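Handout 6: Collecting demonstrations without fooling yourself

Read before the practical. Bring it with you, along with the sheet of episode labels, which has a habit of being left on the printer.

You will be collecting examples for the cube task on the Sungate bench. Two arms, two gloved hands, one tabletop, and a policy that will learn whatever you do, including the things you did while thinking about lunch.
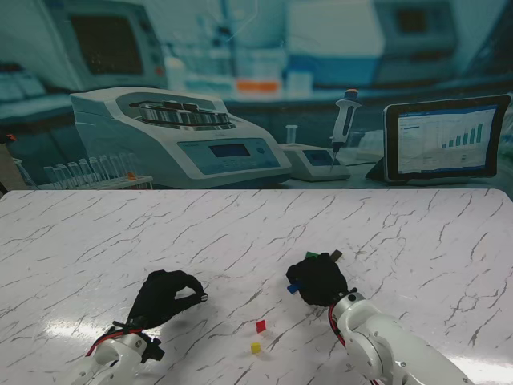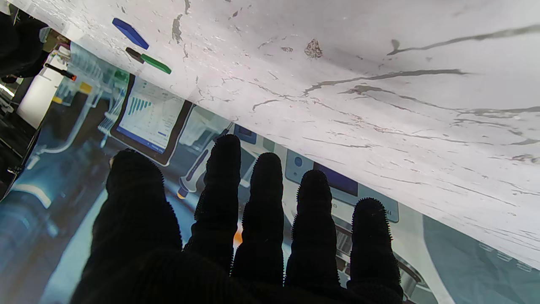
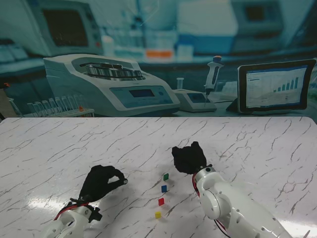
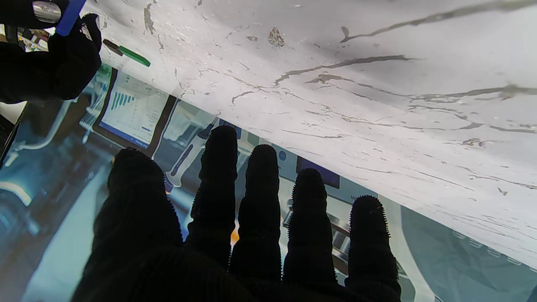
A demonstration is a recording of somebody doing the task, stored with everything the robot could sense at the time and every command it was given. That last clause causes most of the trouble. You, the operator, have a whole room to look at, a memory and opinions. The policy has its cameras and its joint readings. If you steer by something the cameras cannot show, you are teaching it to be psychic, and it will fail the course. Compare the two sorts of view you have: from the fixed camera the gap between the hands is plain to see, while at the wrist a good share of the picture is black glove, with the tabletop running off at a steep slant behind the fingertips. Before you record anything, spend a few minutes driving the arms while watching only the camera feeds. You will dislike this. Do it anyway.

1. What counts as one episode

An episode starts with the hands in the ready pose and ends when you press the pedal. It does not start when you have finished adjusting your chair. Idle seconds at the front teach the policy to sit still, a skill it picks up faster than any other. Past groups have produced a model that hovered over the cubes with great dignity and never touched one.

Trim nothing by hand afterwards. If the start is bad, mark the episode as spoilt and record another.

2. Varying the layout

Left to themselves, people put the cubes down tidily. Four in a line, nicely spaced, is a perfectly good starting layout and you should have it in your set. You should not have it forty times in a row with the same colour at the far end. The policy will conclude that green lives at the back, and will go to the back for green whether or not green is there.

Use the layout cards. Each card gives a rough position for every cube and an order for picking them up. Shuffle the pack, draw one, set it out, record 2 episodes, draw again. Do not put back a card because it looks awkward. The awkward ones are why we printed the cards.

Vary as well:
the turn of each cube, so that the faces don't always line up with the table edge
how far apart they sit, down to touching
which hand goes first, where the card leaves it open

Leave alone the lighting, the backdrop and the camera mounts. We change those on purpose in the April session, and if you have changed them by accident beforehand we will be comparing your mess with ours.

3. Mistakes, and which ones to keep

This is the part everyone gets wrong in one direction or the other. Some groups throw away every episode with a fumble in it and hand in a spotless set. The policy trained on it is lovely until its first slip, at which point it has never seen a slip and carries on miming with an empty hand. Other groups keep everything, and the policy learns to drop cubes as a stage in the procedure.

The rule for this course: keep an episode if you missed and then recovered, and label it R. Mark it spoilt if you gave up, reached in with your own hand, or knocked a cube off the table. A pause of more than 10 seconds is also spoilt, however deep your thoughts were.

4. Operator habits

Every operator has a style. Some come in high and drop straight down, others creep along the table. If your group mixes both freely, the simplest learners will average them and come in at a height nobody has ever used, usually through the top of a cube. Agree on an approach before you start and write it on the sheet. Swap operators after each block of 6 episodes and record who was driving, by letter only.

Tiredness shows up in the data as well. When we plotted last year's sets in the Vevard viewer, the hand paths got visibly shorter and sloppier towards the end of each session. Take the breaks.

5. Before you hand it in

Play back a handful of episodes, chosen by dice and not by fondness. Check that all camera streams start together. Check that the labels match what happened. Then have another group watch one with the label covered and say what the task was. If they can't tell, the model has very little chance.

Upload to the Riis folder under your group number. Files called "final", "final2" or "real final" will be returned unopened.

Course team, February 2026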